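Protokoll der Hausbesprechung, Gästehaus Wondcombe
13. November 2024

Anwesend: Aravind Kurian (Leitung), Ashwin Fernandes, Subbarao Pisharody, Murali D'Souza (Protokoll)
Entschuldigt: Callum Dawber

TOP 1 Protokoll der letzten Sitzung
Ohne Änderungen angenommen.

TOP 2 Wäsche
Die Rechnung von Nassar für September ist bezahlt. Zwei Kissenbezüge fehlen weiterhin, Herr Fernandes fragt noch einmal nach. Für neue Bettwäsche stehen 1000 Euro bereit -- bestellt wird erst nach der Inventur.

TOP 3 Zweibettzimmer
Die rosa Decken bleiben im Zimmer. Liegen gebliebene Kleidung wird künftig auf dem Bett gefaltet, mit Zimmernummer versehen und 65 Tage im Schrank am Treppenaufgang aufbewahrt. Herr Pisharody hält das für zu lang, die Mehrheit ist dafür.

Schwarzes Kleidungsstück auf rosa Decke, Zweibettzimmer:

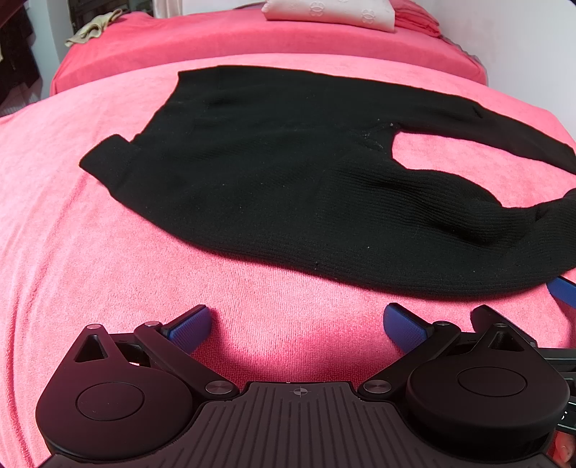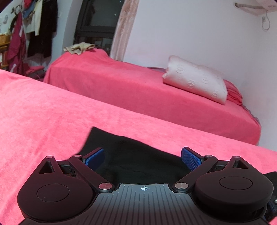
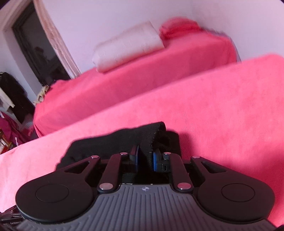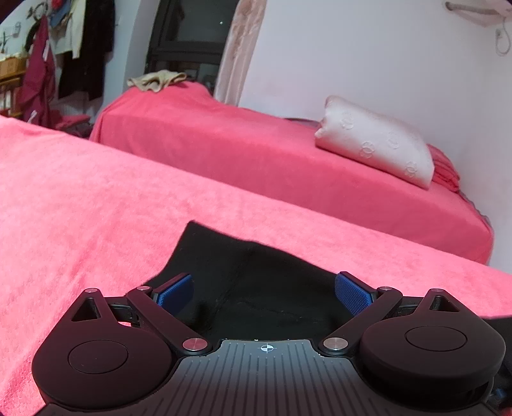
Herr Kurian ergänzt die Regel im Hausordner und informiert Herrn Dawber. Beige Stücke bitte getrennt von dunklen ablegen.

TOP 4 Verschiedenes
Das Angebot von Gokow für die Matratzen liegt noch nicht vor. Wird vertagt.

Protokoll: M. D'Souza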